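3.2 Materials: the fruit and the bowl

Our interest in this section is the humble fruit bowl, an object which most households own and few have thought about. The tidying literature tends to treat it as a box with a nicer shape. We disagree, mildly, and the rest of the section sets out why. The tabletop was wood throughout, and the containers were clear plastic, so that what had been put away could still be seen from the side.
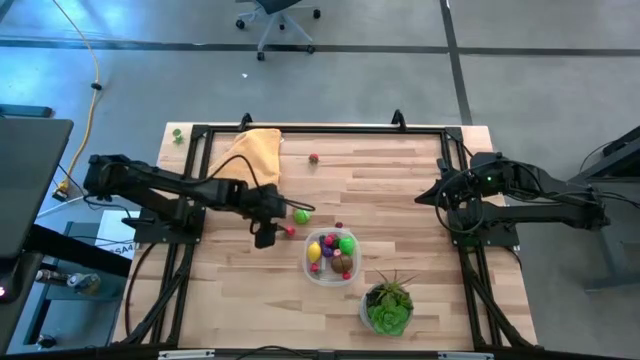
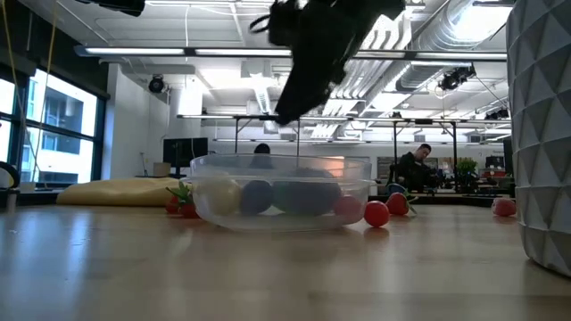 Figure 2. Toy fruit in a clear container on the wooden tabletop, with further pieces loose on the wood (first picture); balls and a tomato in a shallow clear bowl, with five more tomatoes outside it (second picture).

Fruit makes an awkward subject for a study of putting things away. A book has a spine and a plate has a stack to go back to, but a lemon has no correct way up and no neighbour it belongs beside. Heffernan, in her earlier work on kitchen drawers, called this kind of object 'indifferent', and the word has stuck in our group, where it is now also applied to the weekly meeting. An indifferent object can be put down anywhere inside the rim and be counted as tidy. It can also roll, and a round piece dropped near the lip will often choose a place of its own.

We therefore scored only whether a piece ended up inside the container. Arrangement was ignored. The Kevlow scale, which awards up to 100 points for neatness, was tried in December and dropped within the week - two raters given the same bowl of plums could not agree on what a neat plum was, and one of them has not quite let the matter go.

Depth matters more than we had expected. In a deep container the first pieces make a floor for the later ones, and the pile more or less looks after itself. In a shallow, wide bowl the pieces spread along the bottom and lean on the wall, and each new arrival disturbs the tenants. The Finness protocol recommends filling from the middle outwards. We followed it faithfully and found that the middle does not stay the middle for long.

Toy fruit was preferred to real fruit for the usual reasons of weight and repeatability, and for the less usual one that an early pilot with real fruit lost part of its stimulus set to lunch. The cost is a certain lack of give. A ripe tomato settles against its neighbours, while a toy one keeps its shape and its distance. Results for soft produce should be read with this in mind, and are taken up again in Section 4.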